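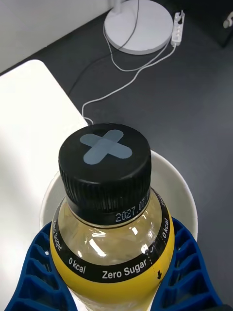 Item 4, bottled drink, zero sugar. Cap marked with an X, date code on collar.

# Pantry and Beverage Storage Inspection

**Site:** Wovbridge, ground floor pantry
**Inspector:** Amancay Cáceres
**Date:** 2026-09-28
**Form:** 1,361

Mark each line Pass, Fail or N/A. Comments are required for every Fail and are optional otherwise.

## A. Shelving and floor

1. Shelves secured to wall, no visible bowing. **Pass**
2. Lowest shelf clear of floor, space beneath swept. **Fail**
 *Comment: Dust and one flattened carton under the Trunwood unit. Cleaned during the visit. Recheck at next inspection.*
3. Heavy items stored below shoulder height. **Pass**

## B. Bottled drinks

4. Date code present and within date. **Pass**
 *Comment: Printed in white on the black collar under the cap. Year and month read 2027.07. The day continues around the neck, so turn the bottle before entering the full date in the log.*
5. Cap seated and undamaged. **Pass**
 *Comment: Black screw cap, ridged grip. The gray-blue X on top is to be left in place until the log entry is complete.*
6. Label attached and legible. **Pass**
 *Comment: Yellow label with black band. "Zero Sugar" and "0 kcal" can both be read. Shelve with the sugar-free drinks.*
7. Contents checked through the clear shoulder. **Pass**
 *Comment: Pale yellowish liquid. Staff are reminded to compare color with another bottle of the same product before reporting a concern.*
8. Older stock placed in front. **Fail**
 *Comment: Two rows on the Nagano rack were loaded from the front. Stock to be rotated by the closing shift.*

## C. Records

9. Delivery slips filed by month. **Pass**
 *Comment: The December folder has been moved to the archive box.*
10. Discarded items entered in the log with reason. **Fail**
 *Comment: Slip 2,555 lists a discarded case with no reason given. Shift lead to complete the entry.*
11. Gelix spill kit stocked and within reach. **Pass**
12. Emergency contact sheet posted inside the door. **Pass**

## Result

Conditional pass. Lines 8 and 10 remain open. Line 2 was corrected on site and carries forward for recheck only. A signed copy of this form must be kept in the pantry binder until the open lines are closed.

Signed: Amancay Cáceres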